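Home Reviews Rooms Ask About

Clalow Washable Matte wall paint: living with it since August

May 15, 2022
By Nisreen Hakim

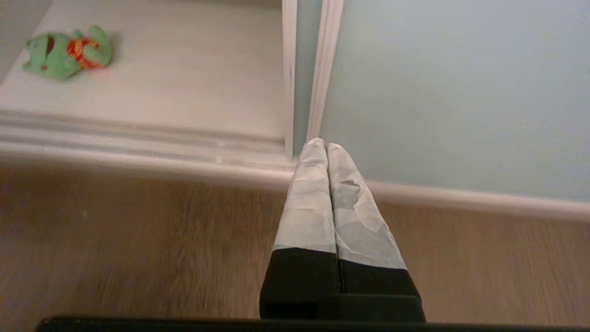
Our corner by the door trim, pale blue-green wall meeting the white cabinet.

I have been promising this review since last summer and a few of you have been very patient (and one of you has been very much not, hi Maya). I wanted to wait until the paint had been through a winter of coats and bags and wet umbrellas being leaned on it. Any paint looks great the week you put it up. I've loved some truly terrible paint for a week.

So, the paint is Clalow Washable Matte, made by Cledov, and the color is called Aoun. I picked it off a card of greens, and at the counter it looked like a mint that somebody had left in a drawer. I nearly put it back. Then I got the sample home, painted a big square on a piece of poster board and moved it around the house for a while, and it went from green in the morning to something close to blue by dinner. I was sold! My husband said it looked the same to him at all times of day, which I have decided to ignore.

Price first, as that's what everybody emails me about. It's $90 a gallon. That is a lot of money for a can of paint. I've painted whole apartments for less than that, including the pizza. You can wait for a sale, but I never saw one in all the weeks I was dithering, and the store wouldn't match a price for me either. One gallon did the walls I wanted with a little left over for touch-ups, but we don't have much wall in there once you take out the doors and the cabinet.

Putting it on

It's thick. Thicker than I'm used to, and the first time I stirred it I thought I'd been handed a bad can. Stir it longer than you think you need to, right down to the bottom, and it loosens up into something more like yogurt. It goes on beautifully with a roller. Hardly any spatter, and I'm a messy roller (I have a pair of jeans that tells the story of every room I've ever lived in).

With a brush it's trickier. It grabs. If you cut in along the trim and then stop to answer the phone, you will come back to a line, and that line will still be there after the next coat, smirking at you. I did this beside the door trim and ended up sanding a strip and starting over. My advice is to do one wall at a time, cut in and roll while the edge is still wet, and let the phone ring.

I used a Wodholm angled brush for the edges, and that part I have no complaints about at all. I had tried a cheaper one on the poster board and it left bristles everywhere. The Wodholm one held its shape, washed out clean and is still hanging on the nail in the basement ready for the next room. Buy a decent brush. If your budget only stretches to one fancy thing, I'd take the good brush and a cheaper paint over the other way round, and yes, I know that's an odd thing to say in a review of expensive paint.

You need 2 coats. The can suggests you might get away with one, and maybe you would going over a color close to it, but we were covering a tan left by the previous owners and after the first coat the wall looked like a lagoon with mud in it. The second coat fixed everything. I left 8 hours between them, mostly by accident, because I went off to my sister's and stayed for supper.

Smell? Not bad. There's something a bit like chalk and a bit like a new shower curtain while it's drying, and with the windows open it had gone by the next morning. I'm sensitive to that sort of thing and I slept fine.

The washable part

Okay, this is what I was paying for. I love a matte wall and I have never been able to keep one, because the moment you wipe it you get a shiny patch, and then you have a choice between a smudge and a shine. I've lived with satin walls for years for exactly that reason and I don't like them. Every bump shows.

Clalow says you can wash it, and you can – mostly. Everyday grubbiness comes off with a damp cloth and no fuss. Fingerprints, a splash of coffee, whatever it is that the dog carries around on her shoulder and transfers to the wall at knee height. I've wiped that one stretch more times than I can remember and I can't see any difference between it and the rest, even with the lamp on and my cheek practically against the wall.

Where it let me down was with scuffs. Black rubber from a shoe, and a long gray streak from the vacuum cleaner. A damp cloth did nothing. A bit of dish soap got most of the vacuum mark. For the shoe I got impatient and used one of those white foam erasers, and there it was, my old friend the shiny patch. It's small, and it's low down, and I'm the only person in the house who knows where it is. But I know. I dabbed some leftover paint on with a scrap of sponge and it blended in better than I expected, so keep your leftovers in a jar with a tight lid and write the color on it.

What about the color, though

Still love it. It's soft and a little cool and it makes white woodwork look clean and crisp next to it. If your trim is more of a cream, take a sample home before you commit, because Maya Awad (yes, that Maya) tried Aoun in her back hall with cream trim and it made the trim look like old teeth. Her words. She has since painted the trim and is speaking to me again.

It does go a bit gray on a dark day. In January I had a few weeks of wondering if I'd made a mistake and should have gone for the yellow. Then the sun came back and I forgot all about it. A room with no window might be a harder sell, and I'd go a shade lighter on the card if that's yours.

One more gripe: the lid. I don't know what Cledov was thinking with that lid. It has a plastic collar that's meant to stop drips, and what it does is collect paint in a little moat and then glue itself shut. I had to take a screwdriver to it, and I bent the rim, and after that it never closed properly. That's why my leftovers live in a jam jar.

Would I buy it again?

For a hallway, a kid's room, or anywhere people brush past the walls, yes, I would, and I'd grumble at the register and then be happy. For a bedroom or a guest room I wouldn't bother. Nobody is rubbing up against a guest room wall, and a regular matte would look just as nice for much less. If you were doing a whole floor of a house you could easily sail past $200 on walls alone before you'd bought a roller, and I'd want to think hard about which rooms really need it.

The good: lovely flat finish, rolls like a dream, wipes clean of nearly everything, color I'm still pleased with.

The not so good: the price, the grabby edges, scuffs from rubber soles, and that lid!

If any of you have used it in a bathroom, please write and tell me how it's holding up. I have a bathroom with peeling paint over the tub and half a jar of Aoun, and I'm starting to get ideas.

Recent reviews
Wodholm angled brush, a longer look
Shelf liners that stay where you put them
Is a paint sprayer worth it for one fence?
The step stool I keep lending out
Drop cloths: canvas or plastic

Older posts Newer posts Back to top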